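# Storage Boxes: Common Questions

Answers to what people ask us most at the Rumitz kitchen store. If yours isn't covered, email the shop and Lộc Quan will get back to you, usually the same day except Thursday.

**Can the boxes go in the dishwasher?**

The base can, on the top rack. Wash the lid by hand in warm water. Dishwasher heat can warp the rim, and then the latches don't line up.

**Are they airtight?**

No. The latches hold the lid down well enough for dry goods in packets, linens, craft supplies and spare dishes. For loose flour or rice, look at our Vamlow jars instead.

**Can I keep plates in them?**

Yes. Put a dish towel or a sheet of paper between plates, and lay them flat. Carry a box of plates with one hand under the base – the lid handle is meant for lighter loads.

**How do I put the lid on properly?**

Set it down level, press along all the edges, then close the latches. If one won't close, open both and start again. Forcing it can crack the clip.

**Do the boxes scratch countertops?**

The plastic is softer than stone, but grit under the base can leave marks. Wipe the counter and the bottom of the box first, and lift instead of sliding.
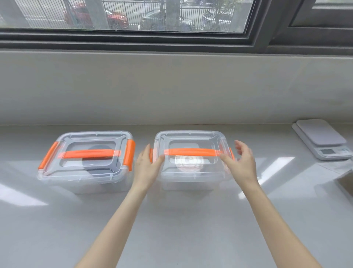 A box can stay on the counter full time if you have the space. Clear plastic may yellow in strong sun over the years, so a shaded spot is better for long-term storage.

**How many can I stack?**

We suggest 2 for dishes. Lighter contents can go higher in a closet or on a floor shelf.

**Do you sell spare latches?**

Yes, for the Gudport and Đinh lines. We keep about 100 in stock and send them by regular mail. Tell us which side the latch is for when you order.

**Can I return a box I've used?**

Unused boxes only, with the receipt. Cracked or faulty ones are replaced at any time in the first year.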